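Chapter 7
Handicaps and Time Allowances

Learning goals
After reading this chapter you should be able to:
- tell elapsed time from corrected time
- work out a time-on-distance result by hand
- say why a race committee might pick one rating method over another

7.1 Boats That Are Not Alike

When every boat in a race is built to the same rules, scoring is simple. The first boat across the line wins. Most club racing does not work this way. A fleet on a summer evening may hold heavy cruisers, light racers and a few boats their owners built at home. A long boat is usually faster than a short one, and sail area and weight matter too. If the finish order were the only result, the same boats would win nearly every time.

A handicap gives each boat a rating. The rating is used to turn elapsed time, measured from start to finish, into corrected time. The boat with the lowest corrected time wins its class.

7.2 Time on Distance

In a time-on-distance system, the rating is given in seconds per nautical mile. Multiply the rating by the length of the course and subtract the result from the elapsed time.

Take the boat Sandora, rated at 123, on a course of 21 miles. Her allowance is 123 times 21, or 2,583 seconds. If she finishes in 16,000 seconds, her corrected time is 13,417 seconds. Note that the allowance depends only on the course. It stays the same in a strong breeze or a light one, and in very light air this tends to hurt the slower boats.

7.3 Time on Time

In a time-on-time system, elapsed time is multiplied by a factor. The allowance grows as the race gets longer. Clubs that sail in tidal water or changeable wind often prefer it. The Grekholm August series, described in section 7.6, changed to this method after two seasons of drifting finishes.

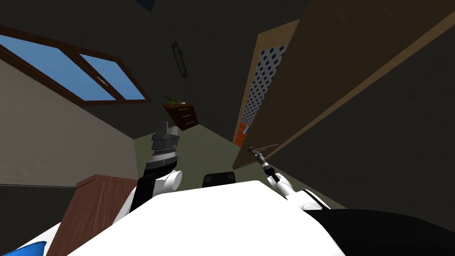 Figure 7.1 Simulated room with a white robot, two arms raised.

7.4 Where Ratings Come From

Some ratings are based on measurement. A measurer records the hull, rig and sails, and a formula gives the number. Others are based on past results and are adjusted by a local board. Measured ratings cost more and take longer to get. Performance ratings are cheap, but they assume a well-sailed boat with a clean bottom and good sails.

Key terms: allowance, corrected time, elapsed time, rating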